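Clondeck Resin Records
README, revised 2023-04-17

Contents

Clondeck is a table of melt flow and density readings for recycled polypropylene and polyethylene pellets. Each row is one test on one batch. The release holds nearly 1,000 rows in two files, one per polymer.

Columns

batch_id: text, assigned at intake
polymer: PP or PE
mfr: melt flow rate, grams per 10 minutes
density: grams per cubic centimetre
dry_min: drying time before the test, in minutes
site: Sinside or Purnbridge

Blank cells mean the reading was not taken. Zero is never used for a missing value.

Preparation

Pellets were dried for 60 minutes unless dry_min gives another figure. PP was tested at 230 °C and PE at 190 °C, both with the 2.16 kg load. Batches with visible paper or metal were sieved once and tested again; only the second reading is kept.

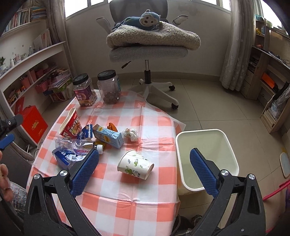
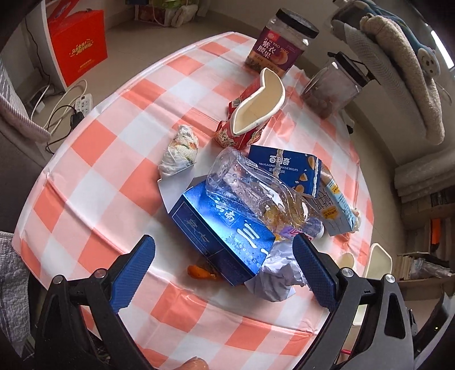
Packaging on a round table with a checkered cloth.

Emerson Paiva writes that the Purnbridge densities for PE run high against his own readings of the same batches, and asks whether the immersion liquid was changed part way through. He would drop those rows from any fit until the point is settled.

The liquid was changed in November. Eight batches were read before and after the change, and the offset is listed in notes.txt. The values in the table have not been corrected.

Known limits

Filler content was not measured. Colour was recorded by eye at Sinside only and has been left out. Batch numbers beginning with S came from the Siqueira line and may contain blends of both polymers; they are filed under the main one.

Loading

Files are comma-separated, UTF-8, with one header row. Decimal points are full stops. Sort by batch_id before joining the two files.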